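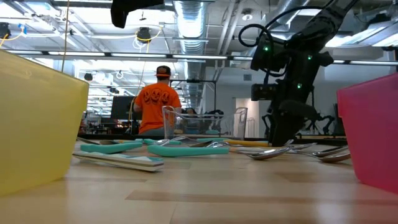

Fig. 1. Kitchen utensils on a tabletop between a yellow bin and a pink bin.

Unit 3 – Sorting and Storing in a Shared Kitchen
Handout for the food service course, Kedir Assefa

Storage is planned before the first delivery comes in. A kitchen that several cooks share needs one layout that all of them can read without asking. In this unit we look at how tools are grouped, where each group is kept, and who checks it at the end of a shift.

Grouping by task

Most kitchens group tools by task: prep, cooking, serving. Grouping by material is less common, but it helps at the dish station, where metal and wood are washed differently. Wood should not soak. Dry it standing up and put it away only when the grain feels dry to the touch.

Read the Bulton case before class (page 27 of the reader). The kitchen there moved its serving tools from a closed cabinet to an open shelf beside the pass. Note what was moved and what stayed put.

Labels

Label the shelf as well as the container. Containers travel, and a label on the shelf tells the next person where to return them. Use short words in large print. If you use color as a code, write the code on the wall too. Some staff will not see the difference between red and green.

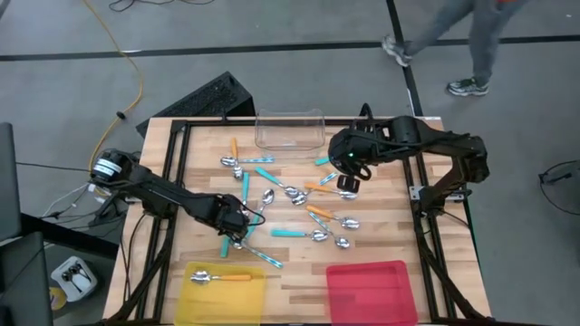 Should knives be stored with the other prep tools?
Knives get their own rack or block, close to the prep area. In a drawer with other tools the edges dull and people cut their fingers.

End of shift

The closing cook checks each group against the list and signs it. Allow 30 minutes for the full close. Missing items go on the back of the sheet – do not cross them off the front.

For next time: draw a storage plan for a kitchen you know and mark the path from dish station to shelf. Reading: Dissanayake, page 79.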